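# Safety walk-round, Quinlan Street hall – November, before the craft and vintage fair

Mirrors and breakables, checked along with everything else
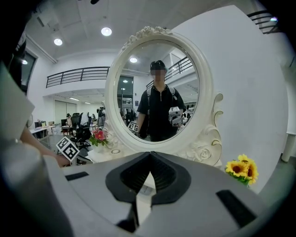 *White oval vanity mirror with the carved roses. See item 6.*

Right, this is my list from the walk-round, with my comments typed up while I can still read my own handwriting. I started at 8 in the morning and went round the hall the same way as always: front doors, main room, kitchen, back corridor, outside. Anything marked FIX needs doing before we let the public in. Anything marked WATCH can wait but I'd like somebody to keep an eye on it. OK means OK.

Bevan Whitelaw has the spare copy, so if you scribble on yours please tell him and he'll scribble on his.

## Front doors and lobby

**1. Both doors open fully – OK**
They do, and the left one no longer scrapes (thank you to whoever planed it!). The bolt at the top is stiff, so have it drawn back before opening and leave it drawn back all day.

**2. Door mat – FIX**
The corner has curled up again. I stood on it, I jumped on it, I put a box of hymn books on it overnight, and up it came. Carpet tape or a new mat, and I'd vote for a new mat. Somebody's gran is going to go over on that.

**3. Number of people in the hall – OK**
The notice by the door says 70 for the main room with tables out. Bevan has the clicker. When it gets to 70 we hold the queue in the lobby, even if it's raining and even if they're your cousins.

## Main room

**4. Aisles between tables – FIX**
We agreed a good wide gap so a wheelchair and a pushchair can pass each other. The row by the windows is fine. The middle row has crept, as it does every year, and I had to turn sideways by the wool stall. Pull the whole row towards the stage. Stallholders, please don't put your boxes in the aisle "just for a minute", I have heard that one.

**5. Tables – WATCH**
I leaned on every one. Five have a leg catch that doesn't click home properly and I've put a strip of red tape on the underside of each. Use those for leaflets or the raffle, nothing heavy. The rest feel solid.

**6. Mirrors, glass and china – WATCH**
Lots more of this than last time, what with the vintage people from Nalthorpe coming. My rules for anything that stands up by itself:
- well back from the table edge, further than you think
- on a bit of non-slip matting (I have a roll, come and ask)
- wobble it gently with one finger, and if it rocks, lay it flat or wedge it
- never facing the windows in the afternoon, as low sun off a mirror goes straight in people's eyes

Fancy frames with carved roses and scrolls also tempt people to pick them up by the decoration. Lift by the base with one hand and steady the back with the other. I learned this with my own mother's dressing table mirror and I'm still finding bits of petal.

**7. Extension leads – FIX**
Two coiled leads were plugged in and still half wound on the drum. Unwind them all the way before use, please, they get hot otherwise. Also, one lead into another lead into a third is not on. If your stall can't reach a socket, swap with someone who doesn't need one. The candle lady says she doesn't mind where she goes.

**8. Candles – OK**
For sale only. None lit, including the "demonstration" one.

**9. Stage steps – WATCH**
The handrail is firm again. White edging on the bottom step has nearly worn off, and I'd like it repainted before the panto lot get in. Until then keep the rope across.

## Kitchen

**10. Fire blanket and extinguisher – OK**
Both on the wall, pin and tag in place, needle in the green. The tag number is 819 if anyone needs it for the form.

**11. Urn – FIX**
The tap drips. Only a little, but it's dripping boiling water onto a worktop where people reach for the teaspoons! I've moved the teaspoons. Grovthorpe Catering are dropping off a replacement washer, and if that doesn't cure it we'll borrow the urn from Kurport Road school.

**12. First aid box – FIX**
Plenty of plasters (a fresh box of 50), no burn gel, and the scissors have gone walkabout. Please bring them back, no questions asked. I've written burn gel on the shopping list twice.

## Back corridor and outside

**13. Rear fire exit – FIX**
It opens with one push, which is lovely. Then you meet a stack of folding chairs. I moved them, but they've been there on every walk-round I've done this year, so I think they need a proper home in the cupboard and a sign on the door.

**14. Emergency lights – OK**
Tested with the key, all came on. Slight buzz from the one by the toilets.

**15. Car park – WATCH**
Leaves all over the slope and slippery with it. Sweep first thing and again at dinnertime. The pothole by the bins has a cone in it for now – please leave the cone alone.

**16. Assembly point – OK**
By the noticeboard, same as ever. Stallholders, leave your stock and your cash tin and just go.

I'll come round again at 7 on the morning of the fair to look at the FIX items only. If you've done one, put your initials next to it on the copy in the kitchen.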